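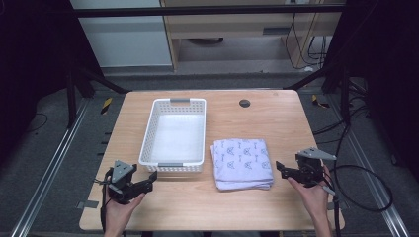

Towel table, weekly check
Gremunville site, checked by Shanti Khurana, June 13, 2024

I've kept to the same order as the printed sheet, and my comments go under each line so Devendra can see what I was grumbling about.

1. Table and top
Pass. No rocking when I leaned on the corners, and no splinters on the edges. I ran a dry cloth over the top and then ran my hand over it, which I trust more than the cloth!

2. Rails and floor markers
Pass with a comment. Rails are straight and the striped markers are where they should be. One bit of grey floor tape has started to curl, so I pressed it down, but it wants replacing before somebody's shoe takes it off.

3. Posts and crossbar
Pass. I checked every bolt with the small spanner. One on the crossbar took a quarter turn, the rest were tight (it was the same one in April, so perhaps a new washer?).

4. Cables
Needs work. The bunch hanging by the right-hand post is a proper tangle and I'd like it tied back this week. The two gripper cables are fine along their length, no nicks or flat spots, and there's enough slack to reach the far end of the table without pulling.

5. Basket
Pass. No cracks in the rim, and the grey handle inserts are both firmly seated. I do like these baskets, the old Tiwari ones used to split if you looked at them.

6. Grippers
Pass, with a note on wear. Opened and closed each one 45 times by hand, no sticking and no clicking. The finger tips are getting tired, though: there's scuffing on one and a small chip on the other of the pair I looked at closest. I felt along the chip and it isn't sharp enough to snag towelling yet. The brass rings at the joints are clean, and I didn't oil anything, so please don't go adding any.

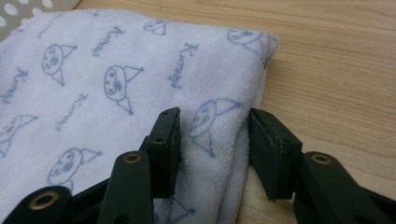 Does a chipped finger tip have to be changed straight away?
Only if it catches on the cloth or you can feel a sharp edge with your thumb. Otherwise write it on the sheet, look again at the next check, and change both fingers together when the time comes.

7. Spares
Low. We've got 2 pairs of fingers left in the drawer and I'd be happier with 6. Gusden can send them over from Mirnport, so I've put the order on Devendra Mittal's desk.

8. Towels
Pass. Loose threads trimmed, and any with pulled loops go in the rag bag, please, not back on the pile.

Still open: floor tape, cable tangle, finger order. Devendra to initial once the cables are tied.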